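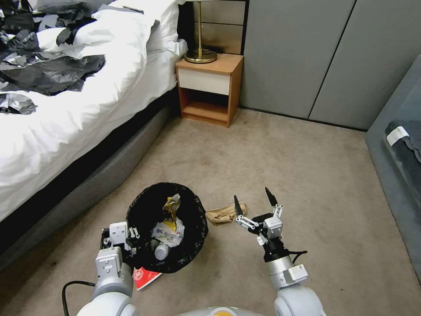 The Mowat checker has been turning down our pickup episodes since the new labels went in, and I'd love some help, because my operators are getting a bit discouraged. We've uploaded 243 from the Ravgate room and 48 came back marked "target unclear." I think I can see why! With a paper bag lying on the carpet to the right of the bin and a red and white paper item down by its base, our one-line prompt, "pick up the trash," could mean either.

Filed under: Data Collection > Episode Review
Opened by Trinity Haddad, Jun 10, 2024

I tried naming the item in the prompt, which helped with the bottles – until we had two of them on the floor with green labels, and then "the bottle" was no better than before.
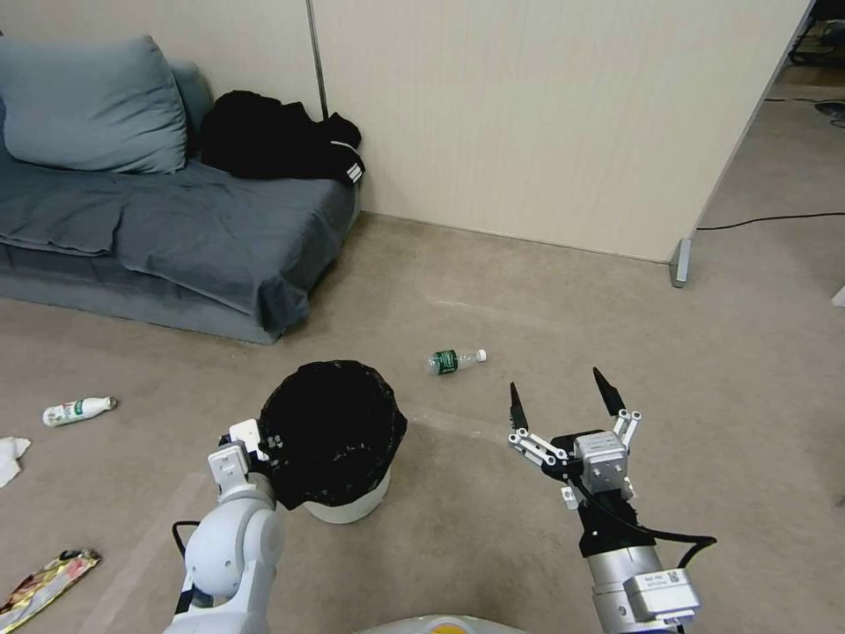 Kekeli Dramani replied that the checker reads only the first prompt line, so the side of the room has to go there, as in "bottle on the left," and anything typed in the notes box is ignored.

Well, that explains a lot, thank you! I rewrote the prompts that way and re-sent the batch. Only 5 are still stuck, and they're all two-handed ones.

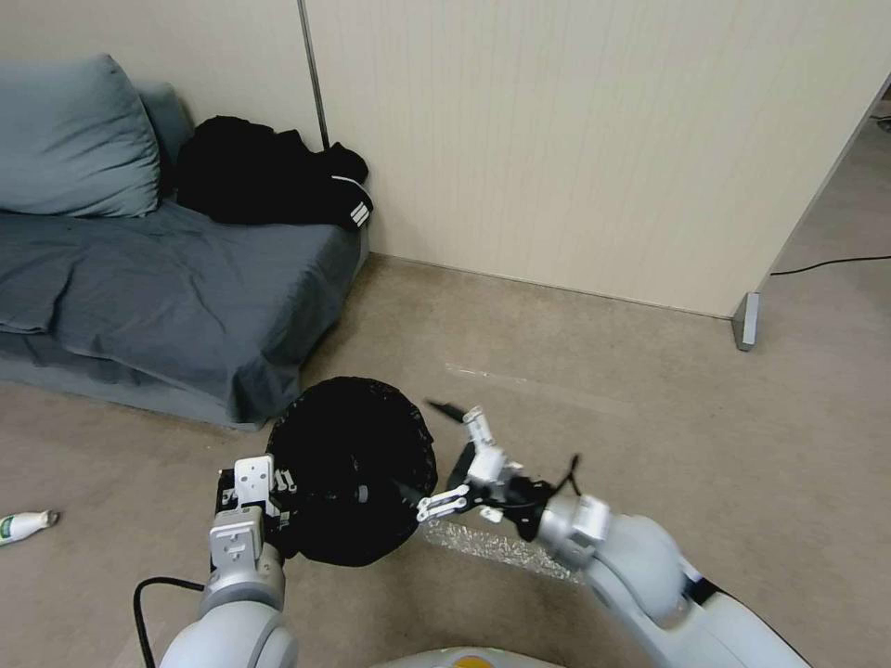 Both grippers at the black mesh item, left and right.

For those, Kekeli had me set the arm field to "both" – we'd left it on "right" since March, I'm sorry to say. I've also asked everyone to name the item and its place before a take starts, even for something as plain as a tissue.

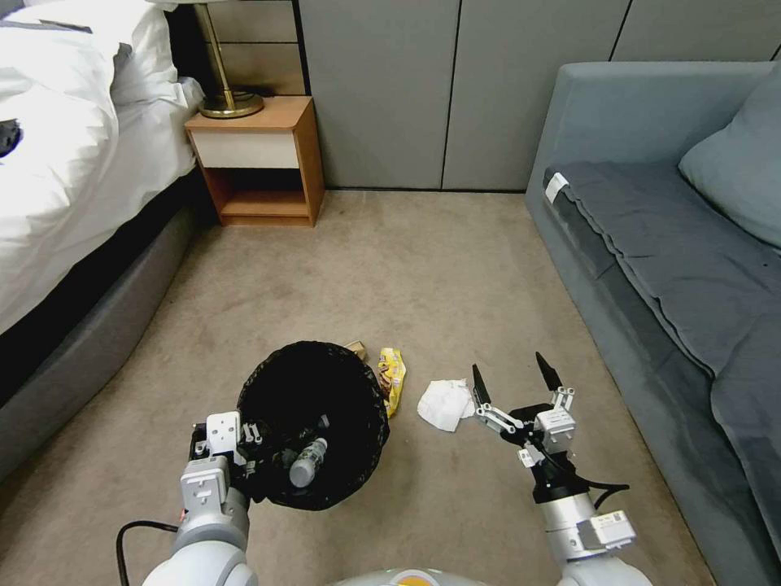
Still open

Two episodes won't re-send at all. I'll leave the ticket open until they do.

Cenwood Support | Contact us | Back to top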